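Category: Workshop Notes / Timber and Finishes

Moisture content in bench tops

The Evemcombe store has changed its drying schedule for bench top boards. Stock now rests for 20 days in the heated bay before it goes to the saw. Boards that were cut on arrival moved too much across the width, and two tops had to be planed again.
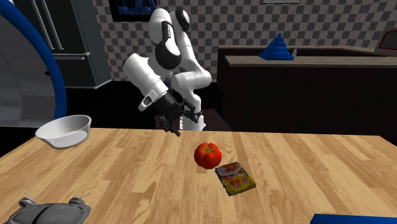

Readings are taken with a pin meter at three points along each board, away from the ends. Set the meter for the species first — the default setting reads high on ash. Boards longer than 1140 mm get a fourth reading. Leave a gap at the wall side and fix the top through slotted holes, so it can move across the grain.

For finish, Skistton hardwax oil replaces the Plindo varnish from September. Two thin coats, cut back with 400 grit between them. Wipe off the excess along the grain.
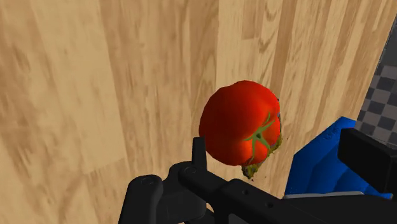
Light wood, with paler and darker bands in the grain.

Old Plindo tins should go back to the Quispe counter by the end of the month.

Comments (2)

Eliécer Arboleda: Does the fourth reading go in the average or is it logged separately?

benchdog58: We slot ours at 8 mm. No splits so far.

Contact the editor | Back to top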